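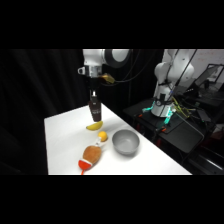
Dilani Munshi asked whether a plush drumstick should be filed with the food or with the toys, and said she had found it under both in the first version of the list. It was under both. In this version every item has one main group and can carry a second one in the column called also_under, so a plush drumstick is in play_food, with plush in also_under. The same goes for plush fish, plush eggs and the rest.

Hettiarachchi Small Tabletop Items

Version 2, 21 May 2020
Kept by Ermelinda Macedo and Tharindu Haque
Corrections to Leobardo Figueroa

What this is

A list of small things that end up together on a table: play fruit, real fruit, plush food, balls, bowls, cups and a few lids. Each row is one item. The list has 1,524 rows and 42 item types. It began as the inventory for the lending shelves at Cledcombe and was later joined with the shorter list from Bramier, which had mostly dishes.

People have used it for labeling shelves, for making sorting and put-away activities, and for checking that a box came back with everything in it. It can also be used as a word list for naming common objects, as long as you read the section on names first.

Files

items.csv: the main list, one row per item
types.csv: the item types with a short definition for each
names.csv: other names people use for the same type
boxes.csv: which items are packed together
changes.txt: what changed since version 1

All files are UTF-8 with a header row. Fields are separated by commas. Empty means not recorded. It does not mean zero or no.

Columns in items.csv

item_id: a letter for the site (C or B) and a number. Numbers are never reused.
type: one of the values in types.csv
main_group: play_food, real_food, ball, dish, other
also_under: a second group, or plush, or empty
color_1: the color that covers the most surface
color_2: the next color, if there is one
length_mm: longest side, measured flat
box: the box the item goes back to
note: free text

That makes 9 columns. Version 1 had a column for price paid. It was filled in for very few items and has been dropped.

Names

Names gave us more trouble than anything else. Some rules we settled on:

A curved yellow item is "banana" if it is whole. A part of one is "banana piece", with or without the peel. The type does not say real or play; look at main_group for that.

A small round yellow item is "ball" unless it has something that makes it a lemon, such as a pointed end or a bumpy skin. The Cledcombe shelves had a lot of these, and half the labels said lemon. We went through them by hand. If two of us could not agree, the type is "ball" and the note says "maybe lemon".

"Drumstick" means the chicken leg. The drum kind is not in this list.

"Bowl" is anything round and open that is wider than it is deep. If it is deeper than it is wide it is a cup, even without a handle. There are 30 bowls. Gray and white are the usual colors. Bowls that came with a lid have the lid as its own row, and the note gives the item_id of the bowl.

String, ribbon and hanging loops are not separate items. Put them in the note. Length_mm leaves them out.

Color

Color was written down under ordinary indoor light by whoever had the item in their hands. We used plain words: red, orange, yellow, green, blue, purple, pink, brown, tan, gray, black, white. No shades. Tan and light brown were mixed up a lot in version 1, mainly on the plush food. Dilruba Karunaratne redid those rows in July of the year before this release, and they can be trusted more than the others.

Patterned items get the two strongest colors. A third color goes in the note if it helps someone find the thing.

Packing

A box normally has one dish and several things that fit in or next to it. The usual put-away task is to clear the table into the bowl, then put the bowl in the box. Long plush items do not always fit in the smaller bowls, so boxes.csv has a column called fits_in_dish with yes, no or empty. It was filled in by trying it. Where the bowl has been swapped since then, the value may be out of date.

Real food is never packed. Rows with real_food have "none" in the box column and are there for the names and lengths only. The lengths are from one piece of fruit on one day, so treat them as a rough guide.

Known problems

Some Bramier dishes have length_mm measured at the base and not at the rim. They look too small next to the Cledcombe ones. The note says "base" where we know about it.

There are duplicate rows for plush eggs. They were sold in sets under the Hovau name and some were entered once as a set and again one at a time. Search the note for "set".

A few items have a type and nothing else. They were on the shelf list but missing when we measured. We kept the rows so the numbers would still match the old labels.

Weight is not recorded. We have been asked for it. There is no plan to add it at the moment.

Cleaning notes are also not here. Plush and hard items need different handling, and the two sites do it differently, so ask whoever runs the shelf.

Sending corrections

Give the item_id, the column and the new value. If you are changing a type, say what made you decide. New items are welcome if they are small enough for one hand and belong on a table. Send color_1 and length_mm at least, and leave the item_id empty so that Leobardo can assign one.

If you copy the list for your own shelves, please keep the C and B numbers as they are and start yours with a different letter.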